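Sodden Hall storage and workroom – monthly safety check, March
Checked by: Zoriana Ostapchuk

1. Exits and walkways
Main door opens fully: OK
Side door opens fully: NOT OK. Sticks at the bottom, takes a hard push. Ivanyshyn asked to plane it.
Walkway clear to both doors: OK after moving two boxes.
Exit sign lit: OK

2. Fire equipment
Extinguisher by main door, gauge in green: OK
Extinguisher by sink, gauge in green: OK, but the tag is unreadable. Replace tag.
Smoke alarm test button: OK

3. Electrical
Cords free of cuts and tape: NOT OK. Cord on the floor fan has a nick near the plug. Fan taken out of use and labeled.
Panel door closed, nothing stored in front: OK
Power strips not chained: OK. This was a fail last month.

4. Shelving and bins
Uprights fixed to wall: OK
Heavy items at waist height or lower: PARTLY. Paint cans are still on the top shelf – over 100 pounds up there. Move before Saturday.
Stacked bins seated properly, no cracked rims: OK
Contents tucked inside the bin, nothing hanging out over the lip: NOT OK. Roll of tape in the left column sticks out past the rim.
Bins labeled: NOT OK. Labels from the Skalon order have not been put on.

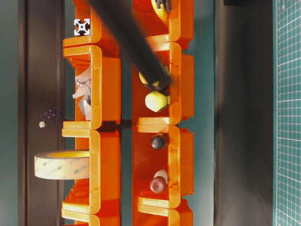
Ivanyshyn would like the labels on the front lip and wants small parts kept out of the lower bins, where people kick them in passing. He also asks that rags with oil on them never go in a plastic bin, even for an hour. Agreed on both points. Oily rags go in the metal can with the lid.

5. Chemicals
Lids tight: OK
Clusedura sealer kept away from heater: OK, moved to the far cabinet.
Data sheets in binder: 2 missing. Print and add.

6. First aid
Kit sealed and in date: NOT OK. Eyewash expired, burn gel used up. Order both.
Emergency numbers posted: OK

7. Floor
Dry, no trip hazards: OK at time of check. Mat by the sink curls at one corner – tape it or throw it out.

Open items: 4 carried over to next check (side door, paint cans, bin labels, eyewash and burn gel). The rest to be closed this week.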